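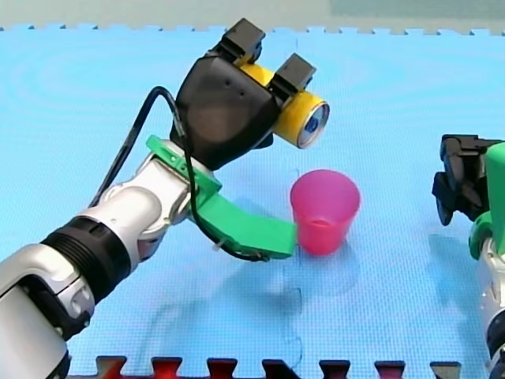

Left arm with the can in the gripper. The gripper cable is the black one with the wide loop.

Gripper cable on two-arm cell, how much slack should I leave?

Posted by Grurard, 24 April 2026

Hello all. I look after a small cell with two arms over a foam mat. The arms pick cans and cups and move them to the other side. My problem is the cable of the gripper on the left arm. It goes up from the arm, over to the gripper head, and then comes back down beside the green bracket. Now and then the gripper stops in the middle of a job and the controller reports lost communication. If I turn the gripper off and on, it works again for one day or two.

The log shows 62 of these stops in 2000 cycles. Most of them come when the last joint is turned far to one side. I have changed the cable once already, in September, and it was good for some weeks. I would like to tie it close to the arm, but I am afraid that it will pull on the connector. How do you fix yours?

Odukoya

Do not tie it tight from end to end. The last joint needs free cable, and if you take it away the connector will carry all the force. But the loop in your picture is very wide and it can catch on the bracket or on the other arm. I would do it like this.

Turn off the power and the air, if you have air. Move the last joint by hand or in slow jog mode to both ends of the range that your program uses. At the worst end, the cable should still have a soft curve. Mark this length with tape. Then put one fixed point on the last link before the wrist, with a hook-and-loop strap and not a hard cable tie, and a second one close to the gripper connector, so the plug itself never moves. On our cell the free part between the two straps is 139 mm, but yours will be different – please measure it.

After that, run the full program at slow speed and stand where you can see the lower tip of the bracket. If the cable touches there, cover the edge with a piece of rubber profile.

Also look in the program for a wrist turn that is bigger than necessary. We had one move of 300 degrees where 60 in the other direction gave the same pose.

Drirnton

Just buy a better cable. The cheap ones always break.

Fetov

I agree with Odukoya about the straps, but first check the connector. Lost communication which goes away after a restart can be a loose pin – I had this two times. Unplug it, look at the pins with a lamp, and tighten the ring by hand. Then bend the cable gently near the plug while the gripper is on and the arm is stopped. If the error comes, you have found the place.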